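Plorketti opens second repair room for used office computers

September 28, 2024 — Plorketti, the repair and reuse company, has opened a second workroom at its Stutia site. The new room is only for desktop computers which offices do not need anymore.

With the two rooms together, the company plans to prepare 500 computers until the end of January. They will go to schools and small associations in the Vemau district, at a price of 20 dollars each.

Every computer is opened and checked inside before a decision is made. Machines with a missing processor are also accepted — the other parts can still serve for a different case of the same model.

"Many people think that an old tower is only waste," said Iolanda Siqueira, head of the workroom. "When we take off the side panel, we often find a good power supply, a graphics card and a hard drive."

Offices which want to give computers can bring them to the Stutia site or ask for a collection through our transport partner, Wunderlich. Cables and screens are welcome too. 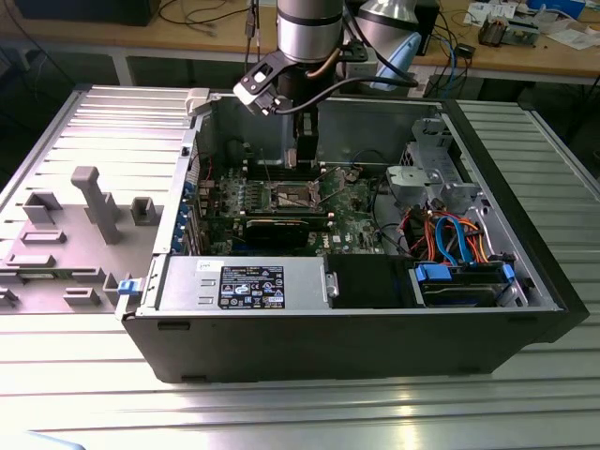 Contact for the press

Iolanda Siqueira, Plorketti, Stutia site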